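Wadero Hand Kit

The Wadero Hand Kit is a pair of hand-held grippers sold by the small firm Comberg, meant for people who would like to show a robot how a household chore is done by simply doing the chore themselves. It was announced on Wednesday, August 29, 2018, and grew out of an earlier single-gripper kit called Plostimby, which many owners still remember fondly (and a few still use!).

The kit was designed by Mimoza Nikolaidis and Ilir Radulović, who wanted something a newcomer could pick up and feel at home with after an afternoon of practice. Each set contains 2 grippers, the cables that go with them, and a friendly printed guide written by Teodora Nikolovski, whose patient chapter on small objects is often passed along to owners of other kits as well. The first batch ran to 500 sets, and a second followed in October.

Reviewers have generally been kind to it. Arben Todorova, writing in the hobby newsletter Vasić, praised the easy squeeze of the handles and spent a good long while on the lessons with everyday things such as cups and brushes, though he did find the cables a bother and wished that the guide, at around 105 pages, had come with an index. Comberg later put one up on its website, and owners of the first batch can ask for a printed copy at no charge.
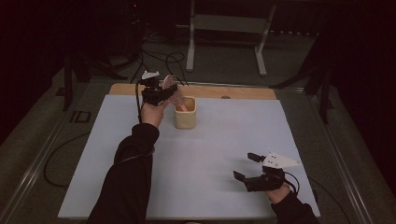
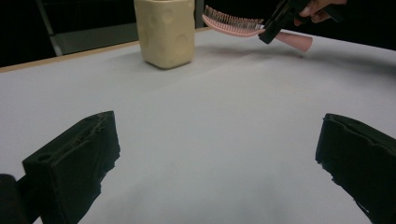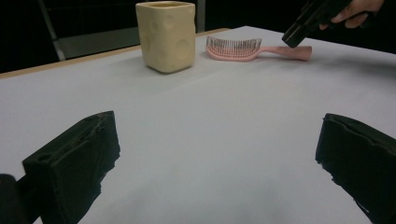
Hand-held grippers in use at a table, with a beige cup and a pink brush.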